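Forums > Beauté > Soins du visage > Peaux sèches et sensibles

Rechercher dans le forum... Recherche avancée OK

Baume de nuit Akora : vous le mettez avant ou après le sérum ?

Linnea Eide
Membre fidèle - 1 611 messages

Coucou tout le monde, j'espère que vous allez bien et que vos joues ont survécu au chauffage mieux que les miennes ! Je viens vous embêter avec une question que j'ai sûrement déjà vue passer ici, mais j'ai remonté pas mal de pages et je n'ai trouvé que des discussions sur l'ancienne formule, celle en pot.

J'ai donc craqué pour le baume de nuit Akora en tube. 18 euros, ce n'est pas rien pour un si petit format, mais l'odeur de camomille m'a eue dès le magasin, je suis faible. La texture est très riche, un peu collante les premières minutes, puis ça devient presque satiné. Le matin j'ai la peau toute souple, sauf sur le menton où j'ai vu arriver deux petits boutons au bout d'une semaine. Pour l'instant je fais : lait démaquillant, eau, sérum à l'acide hyaluronique de chez Zuno, cinq minutes de patience, et le baume par-dessus. Ma sœur soutient que je fais tout à l'envers et que le sérum devrait venir en dernier. Elle le dit avec un tel aplomb que j'ai fini par douter.
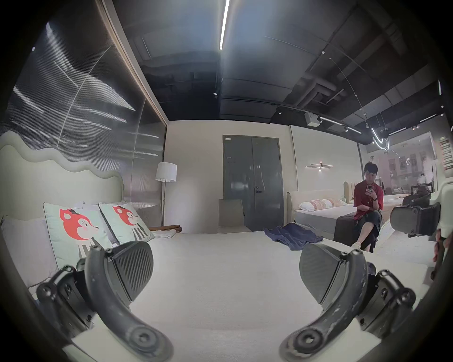 Les coussins vert menthe contre la tête de lit

Autre souci, plus terre à terre : je dors sur le côté et je retrouve la moitié du baume sur ma taie. Est-ce que vous le mettez plus tôt dans la soirée ? Est-ce que vous en mettez moins ? Je prends l'équivalent d'une petite noisette, c'est peut-être trop, je ne sais plus. Merci d'avance, et pardon pour le roman, vous me connaissez !

Répondre - Citer

Ketsara Sukprasert
Modératrice

Bonsoir ma Linnea ! Garde ton ordre, il est très bien. On va en général du plus fluide au plus gras, et un sérum aqueux posé sur un baume, il va surtout se promener à la surface et te faire des peluches partout. Ta sœur est adorable mais là je ne la suis pas du tout.

Par contre une noisette, oh là là, c'est énorme pour ce baume ! J'en prends un grain de riz, deux les soirs de grand vent, je chauffe bien entre les doigts et j'appuie sur les joues avec les paumes, sans frotter. Et je m'arrête avant le menton. Je suis mixte à cet endroit depuis toujours et la moindre cire me le fait payer.

Répondre - Citer

Aslak Myklebust
Habitué

Bonsoir à toutes et à tous. Je vais faire mon grognon de service, avec toute l'affection que j'ai pour ce forum : je trouve qu'on met beaucoup trop de choses. J'ai eu la peau qui tiraillait pendant des années, j'empilais, j'achetais, j'avais une étagère qui ressemblait à une vitrine. Et puis j'ai tout arrêté sauf une crème toute simple, la Restrepo sans parfum, matin et soir, sur peau encore humide. C'est tout. Ma peau va mieux qu'à l'époque des quatre couches.

Le sérum Zuno, je l'ai essayé aussi. Sur moi, en hiver, il tirait plus qu'autre chose. Alors avant de chercher l'ordre idéal, Linnea, j'essaierais déjà une semaine avec le baume tout seul, puis une semaine avec le sérum tout seul sous ta crème habituelle. Tu verras bien qui t'a donné tes boutons.

Répondre - Citer

Fengying Yu
Membre

Aslak, je t'aime bien mais je ne suis pas d'accord, et je crois que je ne l'ai jamais été sur ce sujet ! Le sérum qui tire, c'est quand on le pose sur une peau sèche dans une pièce sèche et qu'on ne met rien dessus. Linnea met un baume juste après, ça n'a rien à voir. Chez moi ce duo-là a sauvé mon mois de février.

J'avais écrit un petit récapitulatif de ma routine du soir, je vous le recolle ici, il s'était perdu dans l'ancien fil.

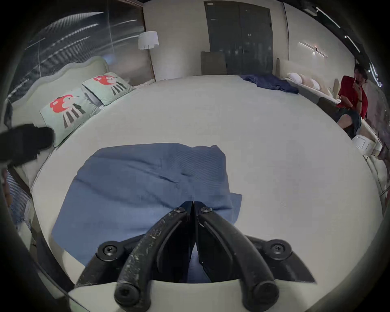
Temps de lecture : 2 min

Ma routine peau sèche, version courte (enfin, version courte selon moi). Je me démaquille dès que je rentre, jamais au moment d'aller au lit, sinon je bâcle, je me connais. Huile démaquillante, je masse en partant du cou, j'émulsionne avec un peu d'eau tiède et je rince longuement. Je tamponne avec une serviette douce, en laissant le visage un peu humide, et j'applique mon sérum tout de suite, sans attendre les fameuses cinq minutes. Ensuite je mets le baume, et seulement là où j'en ai besoin : pommettes, ailes du nez, contour de la bouche. Et puis je vis ma vie, je lis, je bois ma tisane, je téléphone à ma mère. Quand je me couche une heure plus tard il n'y a presque plus rien à déposer sur la taie.

Pour le menton, je remplace par un gel-crème léger, celui d'Amport me va bien. Il pique un tout petit peu si on vient de faire un gommage, donc pas le même soir.

Répondre - Citer

Linnea Eide
Membre fidèle - 1 611 messages

Oh merci, vous êtes des amours ! Un grain de riz, Ketsara ?! Je comprends mieux pourquoi mon tube descend à vue d'œil. J'ai essayé hier soir en sortant de la douche, avec ta méthode des paumes, et c'est vrai que ça s'étale drôlement bien quand on prend le temps de chauffer la matière. J'en avais même assez pour le cou.

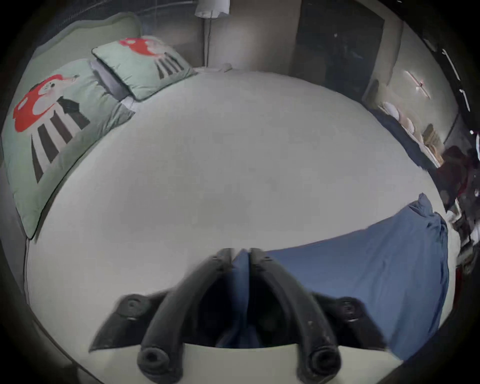 Aslak, ton idée de séparer les deux me parle, même si j'ai un peu de peine à lâcher mon sérum. Je vais commencer par le baume seul et je reviendrai vous raconter. Fengying, je note le démaquillage en rentrant, c'est tout bête et je ne l'avais jamais fait, je traîne avec mon mascara jusqu'à minuit comme une adolescente.

Répondre - Citer

Oğuzhan Oral
Nouveau membre

Bonjour, je découvre le forum, je me permets une question au milieu de la conversation. J'ai une barbe courte et la peau très sèche en dessous, avec des petites pellicules sur la ligne de la mâchoire. Est-ce que ce baume peut passer dans les poils sans faire un casque ? On m'a conseillé l'huile Amport mais je la trouve lourde, et elle a taché le col de deux chemises claires.

Répondre - Citer

Aslak Myklebust
Habitué

Bienvenue Oğuzhan ! Barbu aussi, donc je compatis. Le baume dans la barbe, non, franchement, j'ai tenté et j'ai eu l'impression de me peigner avec une bougie. Prends plutôt une lotion fluide, sur barbe humide, et va bien chercher la peau du bout des doigts. Si les pellicules restent ou si ça rougit, montre ça à un dermatologue ou demande au moins à ton pharmacien, il y a des choses que l'hydratation ne règle pas.

Pour tes cols : un peu de savon de Marseille frotté à sec sur la tache, tu laisses poser, tu rinces et tu laves comme d'habitude. Ça vaut aussi pour la taie de Linnea.

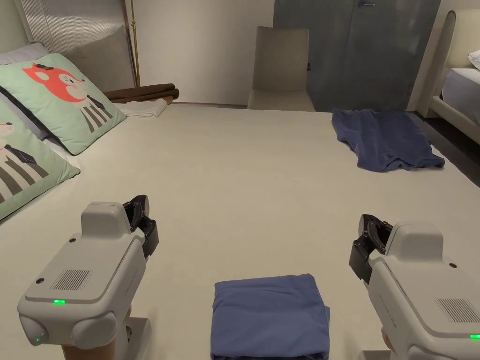 Un haut bleu bien plié, l'autre tout froissé plus loin

Répondre - Citer

Fengying Yu
Membre

Le savon de Marseille sur l'huile Amport, je n'y ai jamais réussi, moi. Liquide vaisselle, une goutte, et on lave après. Mais je veux bien croire que ça dépend du tissu. Et pour la barbe, mon mari met le gel-crème dont je parlais plus haut et il en est très content, il faut juste ne pas en mettre trop près des lèvres, le goût est affreux (il a insisté pour que je le précise !).

Répondre - Citer

Ketsara Sukprasert
Modératrice

Bienvenue Oğuzhan, et ne t'excuse pas, on est là pour ça. Si tu veux, ouvre un sujet dans la rubrique Barbe et rasage, tu auras plus de réponses et je mettrai un lien ici. Linnea, on attend ton compte rendu, avec l'état du menton s'il te plaît - et le verdict de ta sœur !

Répondre - Citer

Linnea Eide
Membre fidèle - 1 611 messages

Premier point d'étape : quatre soirs de baume seul, un grain de riz, rien sur le menton. Les boutons sèchent, les joues sont confortables le matin mais un peu moins rebondies que d'habitude, donc je pense que le sérum me manque pour de bon. Je le réintroduis la semaine prochaine. Ma sœur n'a pas changé d'avis, elle m'a redit au téléphone que le gras va toujours dessous. Je lui ai envoyé le lien du fil.

Répondre - Citer

162 personnes suivent ce sujet

Sujets similaires
Huile ou lait démaquillant quand on porte des lentilles ?
Sérum Zuno : il peluche sous ma crème solaire
Gel-crème Amport, vos avis sur peau mixte
Restrepo sans parfum : où la trouver en grand format ?
Mains gercées, je ne sais plus quoi essayer
Barbe et rasage : peau qui pèle sous la barbe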